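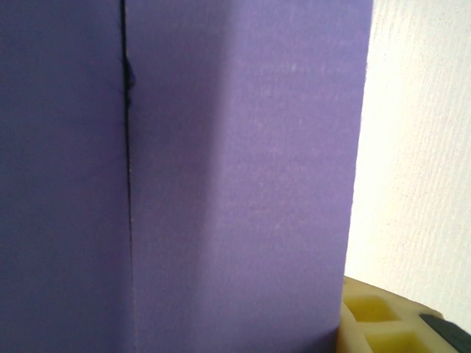
Home | Current Issue | Archive | For Authors | Contact

3. Materials and storage conditions

3.1 Box types

The Troltlow collection keeps its loose papers in boxes of two kinds. The older ones were bought from a local stationer and are made of thin gray board with wire stitching at the corners. The newer ones, sold under the name Zolteo, are made of a heavier board with folded corners and no metal parts. We selected 46 boxes for the study, 26 of the older kind and 20 of the newer. All had been on open shelves in the same basement room for at least 12 years, according to the shelf register.

Boxes that had been moved between rooms were left out, as were boxes with a known history of water damage. Where the register and the box label disagreed, we followed the register.

3.2 Sampling

Acidity was measured on the inside of the lid and on the base, using a flat surface electrode and a drop of purified water. Each spot was read three times and the middle value was kept. We did not test the outer faces, which had been handled often and in many cases carried old adhesive from labels. The papers inside were tested only at a blank margin, and only with permission from the Gillies archive, which owns the larger part of the material.

Temperature and humidity were logged every hour with a sensor placed on the middle shelf. Readings began in November and continued until the heating was turned off in spring. The last download was made on 2025-04-05. Two short gaps in the record, both caused by a flat battery, were left unfilled.

3.3 Fading and wear

Fading was judged by eye against a printed gray scale under the room's own lighting. Figure 1 shows the position of the test spots on the shelving plan. Wear at the corners was scored from zero to four, following the method used in the earlier Andar survey, with one change: a split of any length at a corner was scored as four. In the Andar survey, short splits had been scored as three, so the two sets of scores should not be compared directly at the upper end.

Figure 1. Shelving plan of the basement room at Troltlow, with test spots numbered by bay. Bay 12 was empty during the study and was not sampled.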